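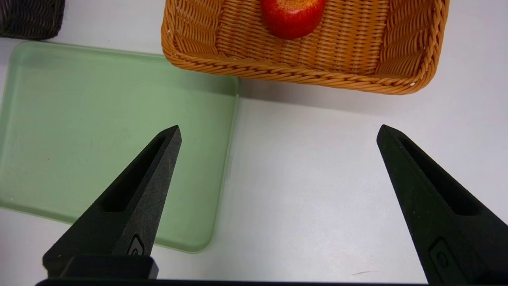

Okay, morning everyone. (Wait for the door to shut. Water. Clicker is in left pocket.)

I'm Rahel Ammann, I look after the packing room at Curneck, and if you came for the engineering you want Tadhg Keogh, who's on after the break and knows far more than me. I'm going to talk about what happened to our jobs when the arms arrived.

Quick background. We put together welcome packs for holiday rentals: fruit, soap, a few bits for the bathroom. In a busy week that's 700 packs. Before January every one was done by hand, at a bench, standing up. My wrists still remember it!

So we started with two arms at one station, running Curutix software. Say the name slowly, people always ask me to spell it.

First thing that changed was the benches. We used to put stuff wherever we liked (I'm left-handed, so my bench was backwards and everyone hated covering for me). Now there's a layout and we all stick to it. Baskets at the back, tray in front.
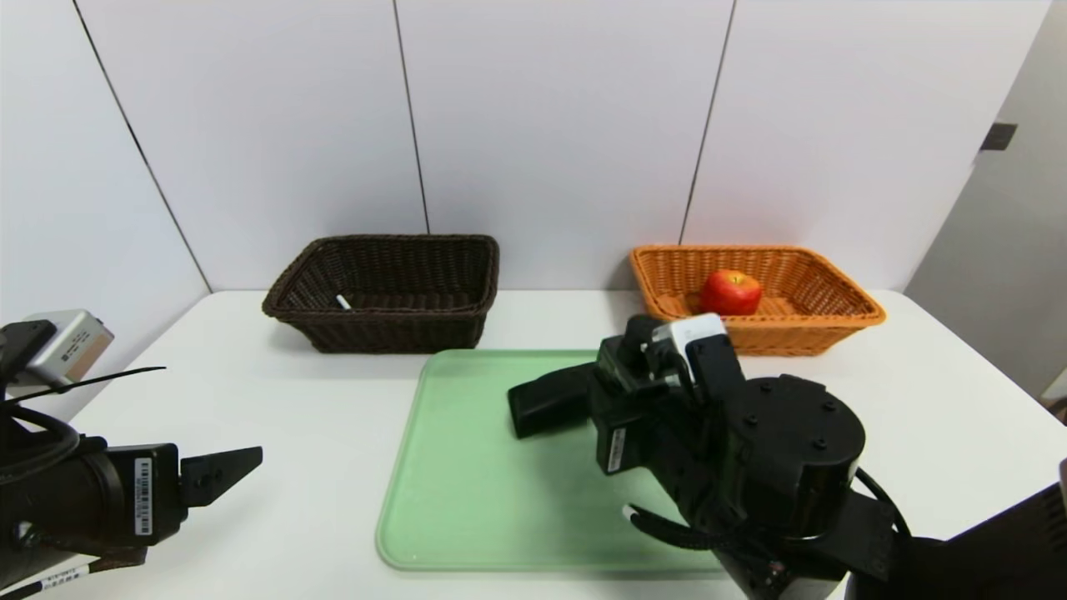 I grumbled about that for weeks, and then I covered a shift at Daly Street and found everything without asking. So, fair enough.

Second thing, the talking. Packing was a chatty job. When you're watching a station you're looking at the arms, and the chat dries up. Two people told me they felt lonely at work, which I hadn't seen coming at all. We swap over every 58 minutes now, odd number, long story, ask me at lunch. It helps a bit.

Third thing, who gets asked. Pause here, this is the bit I care about. The packers know which items are a pain to pick up, and for the first month the questions all went to the supervisors. We changed that. There's a sheet on the wall, you write down the item and what bothers you about it, and Tadhg reads it on Fridays. We're up to 89 entries. The pump bottles got five of them on their own.
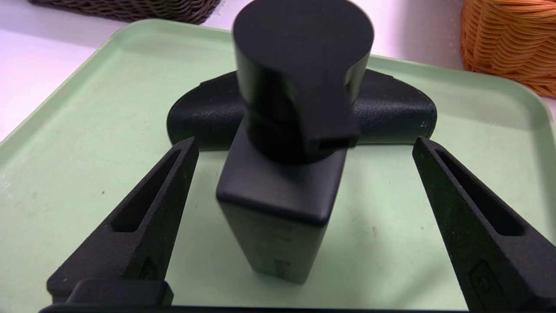
Black pump dispenser on the green tray, between the open fingers.

Pay. Someone will ask. Station work is one grade up from packing, and we had to push for that. Zavis, who leased us the kit, ran the training in paid hours, and I'd tell anyone here to get that in writing before you sign.

(If short on time skip the roster story and go straight to questions. Tadhg has the spare mic.)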